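Home | Archive | Threads | Subscribe

Re: Melis drop - anyone minting?

> Melis is doing 2000 pieces this time and the floor on the last
> set is already down to nothing. Is anyone here still buying, or
> are we all just watching Gitley sink?

Still buying, a little! I picked up 8 from the Skolden set in July, mostly for the colors, and I still open the wallet to look at them. What bugs me about Melis is the fee - Clavomer takes its cut twice, once on the mint and again on resale.
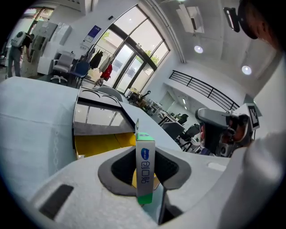
My own rule now is that I only mint what I'd hang on a wall. The Melis previews don't pass, too much glitter and fog. Give me flat color, like the mint green on top of that white carton with the brighter green band at the bottom, and I'd pay the 220 tomorrow. Is the allowlist still open, by the way?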